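Werov G3 Two-Finger Adaptive Gripper
Sold by Eichhorn Automation Supply

Item status: in stock, ships from our warehouse in 3 business days

The G3 is an electric parallel gripper for small robot arms. It is made for picking and holding everyday packaged goods: bottles, jars, tubes, small cartons. The fingers are curved, with ridged pads along the inner edge, and they close from both sides at the same speed.

Opening width is 116 mm. Grip force is set in software from 5 N up to 92 N. Most users stay in the lower half of that range for thin plastic and go higher for glass or metal.

The gripper bolts to a standard wrist flange. Power and data run through a single cable, which should be tied back along the arm with enough slack for full wrist rotation. A camera bracket is sold separately (see Accessories).

Round items can be held by the body or close to the cap. For water bottles in soft plastic we suggest the cap end, where the material is stiffer and the shape is easier to repeat from one bottle to the next.
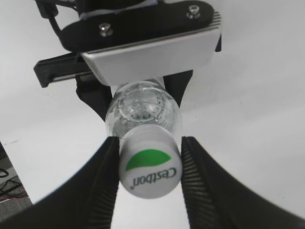

Futateo wrote in the reviews that the pads hold well on smooth plastic but pick up dust after a few weeks, and that wiping them with a damp cloth brings the grip back. The same review asked for a softer pad as an option. We now carry one, listed below.

Accessories
Soft pad set, pair
Standard ridged pad set, pair
Wrist camera bracket
Stunow cable, straight or angled connector

In the box
Gripper with fingers and standard pads fitted
Flange screws and hex key
Power and data cable
Printed setup guide

Care
Check the mounting screws monthly. Replace the pads when the ridges have worn flat. Do not oil the finger joints; they are sealed. Pads can be changed without taking the gripper off the arm.

Returns
Unused grippers can be sent back within one month of delivery. Opened pad sets cannot be returned. Please include the packing slip.

Page updated August 5, 2023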